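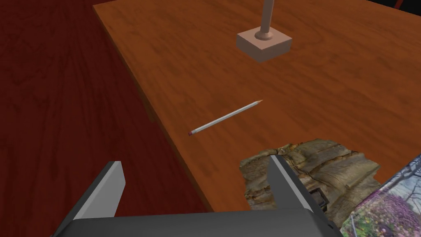 画像:Wusia(レンダリング)

Skirnine 小型ファイアウォールを自宅兼事務所で使ってみた

メーカーの製品ページには「箱から出してすぐ守られる」と書いてある。この手の文句を見ると身構えてしまう性分なので、Dindura のルーターで特に困っていなかったところへ、あえて自腹で入れてみた。結論を先に書くと、パケットフィルターとしての出来は悪くない。管理画面とログは褒められない。価格に見合うかどうかは、読む人が何台の機器をぶら下げているかで変わる。

構成を書いておく。回線は光の1ギガ、ONUの下に Skirnine、その下に Amaral のL2スイッチ。VLANは業務用、家庭用、来客用、それに複合機とNASを置くサーバー用の四つ。以前は Dindura 一台で全部まかなっていて、ルールは全部手書きだった。

まず「ゾーン」という考え方について。Skirnine ではインターフェースを必ずどこかのゾーンに所属させ、ゾーン間の通信はポリシーを書かない限り落ちる。ここまでは普通だ。気に入らないのは、初期状態で同一ゾーン内の通信が全部許可になっている点で、マニュアルでは後半の表の脚注に小さく載っているだけだった。VLANを四つ切って全部を初期値の「LAN」ゾーンに入れると、分けたつもりで何も分かれていない。来客用のVLANからNASの管理画面が普通に開いた。これで「すぐ守られる」は言い過ぎだと思う。

ゾーンを四つ作り直してからは期待どおりに動いた。業務用からサーバー用へは445番と9100番だけ、家庭用からは9100番だけ、来客用からは外のみ。戻りのパケットはステート表を見て通してくれるので、逆向きのルールを書く必要はない。試しにサーバー側から業務用のPCへSSHを張ろうとすると、きちんと落とされた。このあたりの挙動は Dindura より素直で、ルールの行数も減った。

次にタイムアウト。TCPのアイドルタイムアウトは初期値が300秒で、これは短い。保守用に張りっぱなしにしているSSHが、昼食から戻ると決まって固まっていた。クライアント側で30秒ごとのキープアライブを入れれば済む話だが、機器側で延ばそうとするとポリシー単位では設定できず、全体の値を変えるしかない。UDPも同じ扱いで、IP電話のために延ばすとDNSのエントリまで長生きする。同じ価格帯の製品に細かい指定ができるものがいくつもあるので、減点せざるを得ない。

性能の話。カタログには大きな数字が並んでいるが、例によって検査機能を全部切ったときの値である。手元では、フィルターとNATだけなら回線の上限近くまで出た。侵入検知を有効にすると目に見えて落ちる。業務用の一方向だけに絞ればまだ我慢できるが、全ゾーンにかけて使うのは勧めない。カタログの注記を読めば書いてあるものの、売り場のポップしか見ない人は気づかないだろう。

ログはもっと厳しい。本体に残るのは直近の100件きりで、来客が一人スマートフォンをつないだだけで流れてしまう。落とされた通信を調べようと管理画面を開いたときには、もう目当ての行がない。外部のsyslogに飛ばすことはできるので、うちではNASで受けている。転送を始めた最初の晩に届いた拒否ログが1,188行、ほとんどは外からのポートスキャンと、複合機がしつこく出しているマルチキャストだった。後者は自分でルールを書いて黙らせた。なおログの書式は独自で、フィールドの順番がファームウェア更新で一度変わっている。集計スクリプトを書く人は、位置に頼らずキー名で拾ったほうがいい。

管理画面は日本語に対応している。ただし訳語が揺れていて、同じ機能が「ポリシー」「規則」「方針」と三通りに出てくる。「方針の方針」というメニューには少し笑った。英語表示に切り替えるほうが早い。ルールの並べ替えはドラッグでできるが、確定ボタンを押す前にセッションが切れると並びが元に戻る。私は二度やられた。コマンドラインは用意されていて、こちらは安定している。設定をテキストで書き出せるので、変更前後の差分を取れるのは助かった。

VPNは期待しないほうがいい。拠点間の接続は相手も Skirnine なら簡単に上がる。Dindura を相手にしたときは、フェーズ2の提案がどうしても合わず、暗号方式を一つに固定してようやくつながった。エラー表示は「接続に失敗しました」だけで、原因は相手側のログから読み取った。VPNのゾーンにも初期状態で「LAN」への許可が一本入っているので、つながって安心する前にそこを見たほうがいい。

ファンはなく、音はしない。筐体はそれなりに熱を持つので、スイッチと重ねて置くのはやめた。ACアダプターが大きく、電源タップの隣の口をふさぐ。ラック用の金具は別売り。

更新の頻度については、2月に一度ファームウェアが出て、その後しばらく間が空いた。保守契約を結ばないと検知用のシグネチャは更新されず、一年目の無償期間が終わると侵入検知はただの重い機能になる。二年目からの費用は購入ページに載っておらず、販売店に問い合わせて初めてわかった。買う前に聞いておくことを強く勧める。

どういう人に向くか。VLANを三つ四つ切っていて、ゾーン間を自分で締める気があり、syslogの受け口を持っている人なら、候補に入れていい。ルーターの標準機能で足りている家庭には要らない。設定を販売店に任せるつもりの小さな事務所には、初期値の件があるので薦めにくい。任せるなら、同一ゾーン内の許可を切ってもらったか、来客用のWi-Fiから社内の機器に届かないかを自分の手で確かめてほしい。

評価は五点満点で三点。フィルターだけなら四点をつけた。うちでは当面このまま使い、Dindura は設定を残したまま予備として棚に置いてある。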